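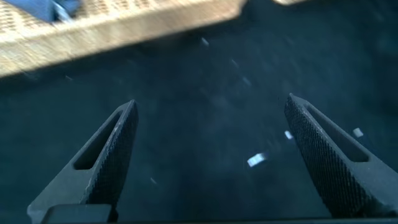 4. Acceptance Rules for Wrist-Camera Recordings

4.1 Scope

The rules in this section apply to recordings made during teleoperated tabletop work at the Sarnholm and Fornano sites. They cover the state of the gripper, the state of the work surface, and the quality of the wrist view. They do not cover arm calibration, which is treated in Section 3, or the labeling of task outcomes, which is treated in Section 6. Where a rule uses "must," a recording that breaks it is removed from the training split. Where a rule uses "should," the recording is kept and a flag is written to its record.

An earlier version of the rules was drafted by Amparo Salcedo for the Tundum pilot and applied there without change until August. The present version differs from it in 4.3 and 4.4 only.

4.2 Finger Condition and Visibility

Both fingertips must be visible in the wrist view when the gripper is open. The view is checked at the start of each session with the gripper at its widest setting, and the operator confirms that neither tip leaves the view at any point in the closing stroke. A camera mount that has slipped enough to hide one tip is reset before recording begins -- it is not corrected afterward by cropping.

Knurled gripping faces must be brushed clean before each session. Fibers and crumbs caught in the pattern change the grip on thin objects, and they are hard to find later in the recorded images. Fingers with worn knurling are replaced in pairs. Mixed pairs were allowed in the Tundum pilot, and the resulting difference in friction between the two sides made several grasp failures impossible to assign to a cause.

Slotted fingers should be used where the task allows. The surface remains partly visible through the slots during an approach, and annotators reported fewer uncertain contact labels with this design. Solid fingers remain acceptable for tasks that need a stiffer tip.

4.3 Surface and Loose Material

Soft, dark coverings are permitted. They reduce glare and give good contrast with pale objects, but they also make small fragments more prominent in the wrist view (Figure 5). White specks on a dark covering are easily taken for task objects by a detector trained on cluttered scenes. In a test set of 646 recordings, Mohandas Iyer found that false detections of this kind were concentrated in sessions with dark coverings, and that most of them fell between or beside the open fingers.

Figure 5. Wrist view with the gripper open above a dark surface. Small white fragments lie near the right finger; the pale object at the upper left is blurred.

Loose fragments must be handled in one of two ways. If they are not part of the task, the surface is cleared before the session and checked again at each change of task. If they are part of the task, or are produced by it, they are left in place and the session record states this. Clearing the surface by hand in the middle of a recording is not allowed. A fragment large enough to be grasped must be listed as an object whether or not the operator intends to pick it up.

4.4 Motion Blur

Blur is judged by region. The whole-image sharpness score used in the pilot was dropped, as it rejected many useful transit segments in which the fingers were sharp and only the background was smeared. Under the current rule, a segment is accepted when the finger edges can be traced from base to tip, even if trays, tools, or fragments beyond them are drawn out into streaks. Object outlines in such a segment should not be used as ground truth for position.

A stricter limit applies near contact. For the last 2 seconds before the fingers close, the target object must also be sharp. Recordings from the Bangera arm often failed this check at its default approach speed, and the speed was lowered for all later sessions.

4.5 Lighting

Uneven light is accepted if the inner edge of each finger can be told apart from the surface behind it. Dark fingers over a dark covering are the difficult case. Here the knurled edges often carry the only strong highlight, and a lamp placed directly overhead may remove it. A side lamp should be used when one corner of the view falls into deep shadow. Exposure must be fixed for the length of a session; automatic exposure is turned off, as a bright tray entering the view can darken the fingers beyond recovery.

4.6 Review

Each recording is reviewed by a person who did not operate the arm. Disputed cases go to a second reviewer, whose decision is final and is stored with the reason given. Over 3 percent of the reviewed recordings required this step, most of them under 4.4.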